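Week 6 handout – Household paperwork and small archives
Alcides Tello

Slides will not be posted. These are my notes, more or less in the order I talked.

Recap from last time. Records vs. documents. A record is evidence that something happened (a sale, a birth, a payment). A document is any fixed piece of information. All records are documents, not the other way around. Came up in the homework a lot so read that line again.

Original order. Big idea for today. Papers come to you in some arrangement and the arrangement means something. Family keeps the tax letters in with the doctor bills – maybe messy, maybe the year somebody was sick and writing off costs. You sort it all by date, you lose that. So: write down the order first, THEN decide.

Exception – no order at all. Boxes that got dumped in a move, stuff mixed by a flood cleanup. You can impose an order but say so in the finding aid. One sentence is enough. "Arranged by the archivist."

Provenance. Who made it, who kept it. Do not mix two people's papers even if same house, same subject. The Jumier case in the reader: two sisters, one farm, letters merged in a single run by a well meaning nephew. Took 15 months to pull apart and there are still 33 letters no one can assign. Read pp. for next week, questions at the bottom.

Series. Group by function, not by what it looks like. Typical for a household:
correspondence
money (bank, tax, bills, receipts)
property and insurance
health
school and work
photographs
everything else, and keep this one small

If "everything else" gets bigger than any other series, your series are wrong. Go back.

Appraisal – what to keep. Hardest part, we will spend all of next session on it too. Four questions to ask:
Is it the only copy?
Does the same fact show up somewhere shorter? (year end statement vs. twelve monthly ones)
Would anyone be hurt if it was gone? Legal, money, rights
Does it tell you something about the person you cant get elsewhere?

Gebru collection, example from class. 80 folders on arrival. Most of it was utility bills, kept complete. Kept a sample of 2 years and the rest went. Some of you didn't like that. Fine, write it up, but argue from use. Who would ask for the other years and what would they be looking for.

Physical stuff, quick:
Metal paper clips out, they rust. Rubber bands out.
Unfold letters if they open without cracking. If they crack, stop.
Pencil only on folders. No ink, no sticky notes, ever.
Newspaper clippings go in there own folder, the acid moves into whatever is next to it.
Upright storage is ok if the folders are full enough to stand. Half empty and they slump and curl. Flat is safer for anything big.
Thermal receipts fade. Copy them now.

Labels. Creator, series, folder title, dates, folder number. Same order every time. Pick a date form and stick to it. Half the Voso folders are labeled one way and half the other and it is a pain to search.

Finding aid. One page is plenty for this course. Who, what, how much, what order, what is missing, any restrictions. Write the restrictions before you write anything else – medical and school papers of living people get closed, no discusion.

For next time
Read the Jumier chapter and the short piece on Gunduvton parish boxes.
Bring one folder of your own papers, nothing private.
Draft series list for it, half a page, typed.

Assignment 2 is due in May, sheet to follow.

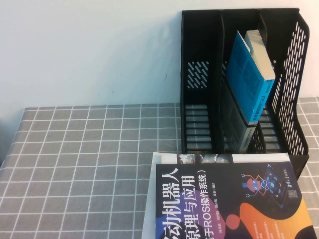
3 min read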